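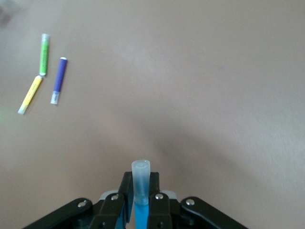 Slim markers, caps and a pale desk top

hasside_h
Posted Tuesday, 19:40

Hello all. I prepare for a language exam and I mark a lot of text. My set is slim markers in green, yellow and violet, with whitish see-through caps. I bought them in Kulden in January and the yellow is already weak. Do you store such pens lying flat or standing up? My desk top is a matt pinkish beige and I would rather not have ink on it, so a cup with the tips down makes me a little nervous.

villalobos
Posted Tuesday, 19:58

Flat. Always flat. If they stand with the tip up, the ink goes away from the tip, and if they stand with the tip down it collects in the cap and you get a blot on page one.

Heidrun Eberhard
Posted Tuesday, 20:15

I don't agree with villalobos. For felt pens that have become weak, tip down for one night is the first thing to try. I did it with 8 pens from my daughter's pencil case and most of them came back. Close the cap until it clicks, put a folded paper towel in the bottom of the cup, and your desk is safe.

villalobos
Posted Tuesday, 20:21

One night, fine. But she asked about storage. Storage is another question.

Heidrun Eberhard
Posted Tuesday, 20:34

She asked about a weak pen also. Please read the whole post.

pekka_north
Posted Tuesday, 20:50

Yellow is always the first one to go in my house, simply I use it the most. Are you sure it is dry? Yellow picks up pencil and printer ink from the page and then it looks dirty and thin. Wipe the tip on white scrap paper until it comes clean, and after this decide.

hasside_h
Posted Tuesday, 21:05

Thank you. I wiped it now and there was a lot of grey on the paper, so pekka was partly right. It is still paler than when I bought it. I will stand it in a cup tonight, with the towel.

Another question: I use green for verbs, violet for words I don't know and yellow for everything else. The violet is so dark that I can't read the text under it. Do I use it wrongly?

harkholm_reader
Posted Tuesday, 21:22

Underline with the violet, don't cover. I keep the dark colours for the margin — a short vertical line next to the sentence. Two colours on the text are enough for me, with more I forget what they mean.

villalobos
Posted Tuesday, 21:30

Agree about the margin. And if some ink comes on the desk, take a damp cloth at once and try first in a corner. On a matt surface I would not rub hard, it can leave a shiny place.

hasside_h
Posted Tuesday, 21:41

Good, violet goes to the margin. The yellow is in the cup now. I will write tomorrow how it looks.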